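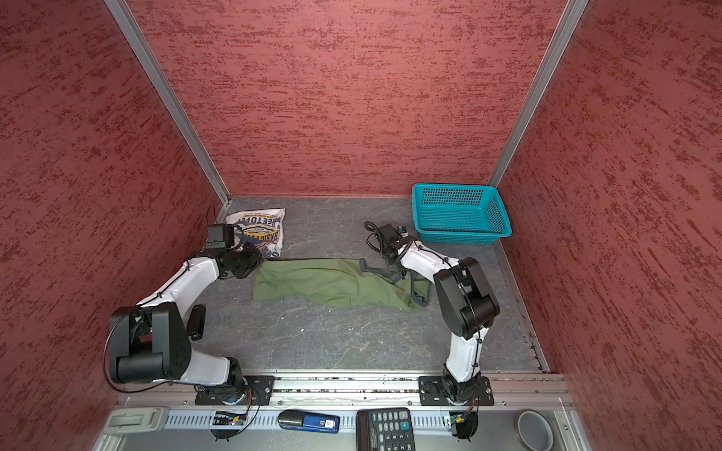

Huw Foulkes asks if the dosing pump can be started before the trap is filled with water. It can not. Fill first, then prime.

4.2 Priming the Endumus dosing pump

1. Close the isolating valve on the drain line.
2. Fill the grease trap with clean water up to the outlet weir.
3. Put the suction hose into the enzyme container.

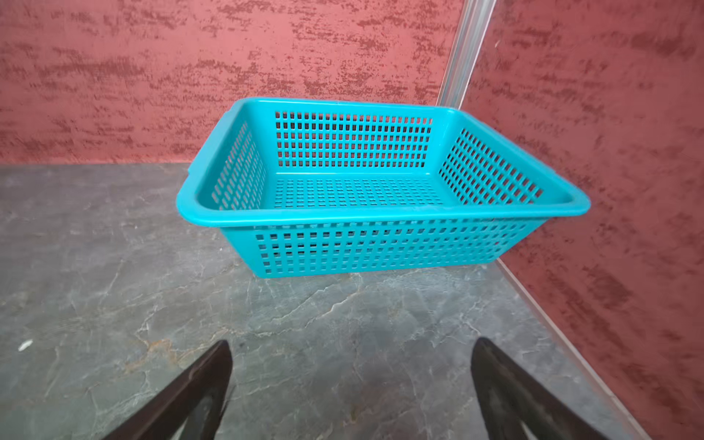 4. Hold the PRIME key for 15 seconds. The tube must be full of liquid, with no bubbles.
5. Open the isolating valve slowly – a quarter turn, then the rest.

CAUTION: The liquid temperature must not go over 37 °C. Above this the enzymes lose their effect.

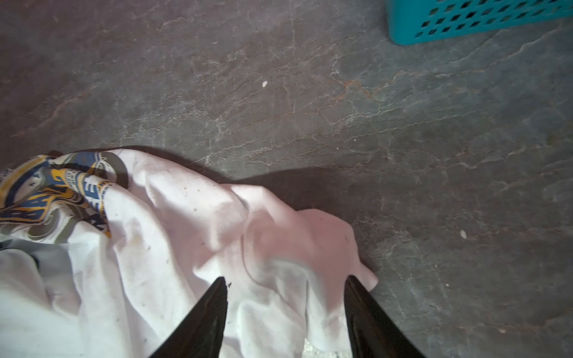
6. Set the dosing time to a period when the kitchen is closed, for example 2 a.m.
7. Write the colour code of the tube in the service log.

Note: Do not pour bleach in any sink connected to the trap. 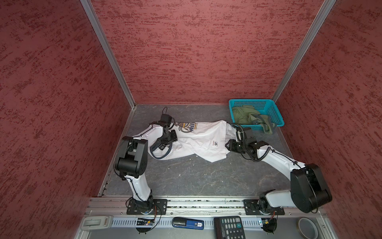 Viola Pellegrini wrote to us that her pump showed "LOW" after priming, although the container was full. In this case the foot filter is usually blocked. Rinse it under the tap and repeat step 4.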